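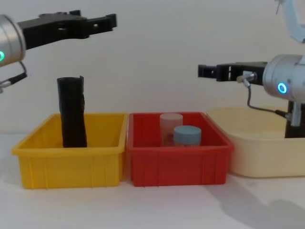 4. Sharing the sorting bench with the Plorker

Up to now your returns have been sorted by hand, and everyone at the bench has had their own way of doing it. This section gets you from there to a bench where two arms do the lifting and your people make the decisions. It's a big change and a really enjoyable one – most teams are surprised by how much talking gets done once the reaching stops!

Before you start, finish section 3 (fixing the arms and connecting the cables). Set aside a quiet morning for this and have everyone who works the bench in the room, including the late shift if you can manage it.

4.1 Laying out the bins

1. Clear and wipe the tabletop.
2. Stand your bins side by side between the two arms. Use different colours if you have them. People learn "red bin" much faster than "position B".
3. Put tall items in upright. Keep small jars and pots together in a bin of their own.
4. Open the Urkico panel and choose Bench, then Learn layout.
5. Wait for the tone, then check that the name on the panel matches each bin.

Note: If you swap a bin for a deeper or wider one, run Learn layout again. The arms will go on using the old rim height until you do.

4.2 Setting the weight and speed

1. Choose Bench, then Limits.
2. Set the item weight to 400 grams. Anything heavier stays a hand job.
3. Set the speed to 200 for the first fortnight. The scale goes much higher and you will be tempted. Let people get used to the movement first.
4. Press Save on the panel and enter the bench code. The factory code is 896; please change it.

CAUTION: Keep hands, sleeves and lanyards out of the bins while either arm is moving. Press Hold and wait for both arms to stop before you reach in.

CAUTION: Check that no cable is pulled tight or trapped under a bin before each shift.

4.3 Who does what

The job that changes most is the sorter's. Before, a sorter picked up every item, looked at it and put it down again, all day long. Now the arms bring items out and the sorter says where they go: back to stock, to repair or to waste. That takes a good eye and a bit of product knowledge, and the people who already have both tend to love it.

1. Name 2 bench leads for each shift. Only leads should change the limits.
2. Show every sorter how to use Hold, Resume and Skip. Let each of them try all three buttons, more than once.
3. Agree what happens to skipped items. At our Restrepo site they go on a trolley and get cleared by hand before the tea break, which keeps hand skills fresh too.
4. Rotate people off the panel after up to two hours. Watching is lighter on the shoulders but harder on the eyes.

Note: Pick counts in the Zustalik report belong to the bench. They can't be split by person, and we have left it that way on purpose.

4.4 First run

1. Ask everyone to step back behind the floor line.
2. Press Start and let the arms move one item from each bin.
3. If an item slips or is gripped badly, press Hold, take it out by hand and mark it Skip.
4. Repeat with a different sorter at the panel.

When every sorter has had a turn, go on to section 5, End of shift and cleaning.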